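Skemano Table Linens – Frequently Asked Questions

Updated 4th August. Old price list no longer applies, please don't send us screenshots of it.

ORDERING

How do I book?

Form on the Book page. Fill in all of it, including the table sizes. If you leave sizes blank we have to email you and then you lose a day. Phone is fine too but we're often in the laundry room and can't hear it.

How far ahead?

Two weeks is comfortable. One week usually OK for plain colors. Less than that, call and ask. August is our worst month, weddings plus the Warkine street fair, so earlier is better if your event falls then.

Is there a minimum?

Yes, four cloths. Napkins don't count toward it. If you pick up yourself from the Khunthong Street counter there's no minimum at all, take one if you like.

What's the biggest order you can do?

600 guests, in white or ivory. For prints it depends what's on the shelf that week. We don't hold that many of any one print and we won't mix two simillar ones and hope you don't notice.

Do you need a deposit?

Half to hold the date. Rest on delivery or pickup. Card or check.

PRINTS AND COLORS

What do you have?

Solids: white, ivory, gray, navy, dark green, mustard. Prints change. At the moment we have two stripes, a small check, a lemon print (popular, book early) and the leafy florals on white.

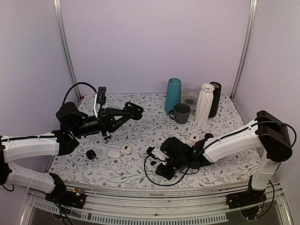 Florals are the easiest to match with other stuff, by the way. Take one of the small colors out of the print and use it for the napkins, leave the rest of the table plain. Busy china on a busy cloth gets tiring fast. Glass and white plates, you're done.

Can I see a print before I book?

Come to the counter, everything's on hangers. Or ask for swatches, we mail up to five. Swatches are small, so a large print will look strange on one – you might get a single leaf. Ask for a folded sample if you need to see the whole repeat. That one has to come back.

Will the color match what I see on my screen?

Close. Not exact. Ivory especially, on some phones it looks yellow and on others it looks white. If it has to match a dress or a ribbon, get the swatch.

Do you do custom prints?

No. Brodiso does, across the river, they're good and they need six weeks.

SIZES

What size do I need?

Measure the table. Really measure it, "standard banquet" means something different at every venue. Then decide on the drop, the bit that hangs over the edge. Short drop is 8 inches, good for meals because people's knees stay out of it. Floor length is for buffet and cake tables, or when you want to hide boxes underneath.

Length of table plus twice the drop = length of cloth. Same for the width.

My table is 6 feet long and 30 inches wide. What do I order?

For an 8 inch drop you need 88 by 46. Nearest we stock is 90 by 50, fine. For floor length get the 132 by 90.

Do round cloths come in all the prints?

No, solids and the check only. You can put a square print over a round solid, looks nice, uses an extra cloth.

What's the 127?

That's our odd one – a 127 inch round, from an old supplier. Nearly floor length on a 72 inch table, leaves a little gap at the bottom so people don't step on it. Ask for it by number. There are only a few.

Can I put two short cloths together on one long table?

Sure. Overlap them by a foot or so, put the seam away from the door, and set a centerpiece over the join if it bothers you. With prints check both run the same direction before you put anything down. Stems pointing opposite ways is the kind of thing that you see in all the photos afterward.

CARE WHILE YOU HAVE THEM

They arrived with fold lines. Now what?

They come pressed and folded, so there'll be creases. Put them on the table the night before if you can get in. A spray bottle with plain water and a flat hand takes out most of it. Steamer is better. Iron on medium, from the wrong side for prints.

Please don't iron directly on a varnished table. Someone did.

How do I keep a cloth from sliding around?

Thin felt or a non-slip pad underneath. Outside, clips or hem weights, we rent both. No tape on the cloth. No staples. No safety pins in the prints, the holes stay.

Red wine. Help.

Blot, don't rub. Cold water, blot again, then leave it. No salt, no bleach, no hot water. We have better chances with a fresh stain than with one that's been treated by three different aunts. Put a note in the bag saying what it is.

Candle wax?

Leave it. Let it go hard and we'll lift it off. Use a plate or holder with a lip under every candle please, burn holes are charged at full replacement.

Do I wash them before sending back?

No. Shake off crumbs, let damp ones dry over a chair, then bag them. Wet cloth in a closed plastic bag for 2 days = mildew, and mildew doesnt come out. That's the most common reason we charge people.

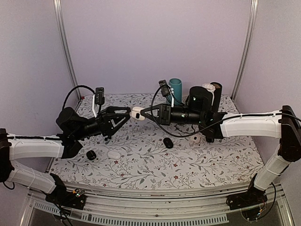

DELIVERY AND RETURNS

Where do you deliver?

Anywhere in Warkine and the towns along the lake road. Farther out we can ship solids in a box, prints are pickup only.

When do you pick up?

The morning after your event unless we agreed something else. Bags by the door, someone there to hand them over. If the venue locks up overnight tell us beforehand, we've driven out to closed gates too many times.

What if I'm late?

First day free. After that, a quarter of the rental price per day. Call us if it's going to be longer, another customer may be waiting on the same cloths.

What if something's missing?

Look in the trash bags first. Napkins end up there constantly, folded in with the paper plates. Still missing after a week, we charge replacement, listed on your invoice.

Can I cancel?

More than two weeks out, full refund of the deposit. Inside two weeks we keep half of it, or move all of it to a new date within the year, your choice.

BUYING

Do you sell old stock?

Yes, twice a year, from the counter. Small marks, worn hems, sometimes a print we're dropping. Good for picnics, craft tables, cutting up for aprons. Cash only for those. Sale dates go on the door and in the newsletter, sign up box is at the bottom of the Book page.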